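Udon Simulated Plate-Transfer Bench

Udon is a simulation package for labs that develop and test arm-based plate handling before running it on hardware. It models one bench: a six-joint arm on a fixed pedestal, a plate washer, a set of plate holders on a perforated work table, and the microplates themselves. The package was built to compare transfer policies under identical starting conditions, and it is supplied with the Fokar evaluation runner.

Each episode asks the arm to move microplates between the holders and the washer deck. Holder positions and plate yaw are drawn from a seed, so any episode can be replayed exactly. Contact is computed at the gripper fingers, the plate skirt and the deck edges. Plates can slip, tilt or land off the nest, and the episode keeps running when they do.
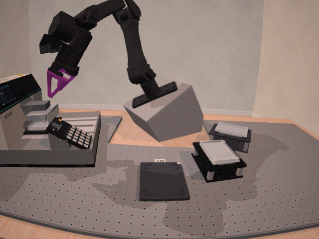 The runner does not reset after a bad placement. It logs the final pose of every plate and assigns one of 3 outcomes: seated, displaced or lost. A displaced plate is one that rests on the deck or a holder outside the angular tolerance, which defaults to 2 degrees. Earlier releases scored these as lost, and results from before the March release should not be compared with current ones.

The reference set contains 3,055 episodes generated with the Dovhaniuk planner. Joint states and gripper commands are stored at 20 Hz. Rendered views can be regenerated from the state log at any resolution - they are not needed for scoring.

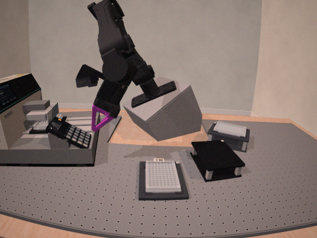 Tolerance matters most at the washer, where a small yaw error at the grasp carries through to the deck. Policies trained with randomized yaw at the holder placed more plates within tolerance than those trained on fixed poses. The difference was smaller at the open nest on the table.

Plate and holder geometry is set in a plain text file. Users may add their own labware, but the collision mesh must be closed. The Nuketti add-on provides stacked carriers and is licensed separately.

Last updated: Tue 24 September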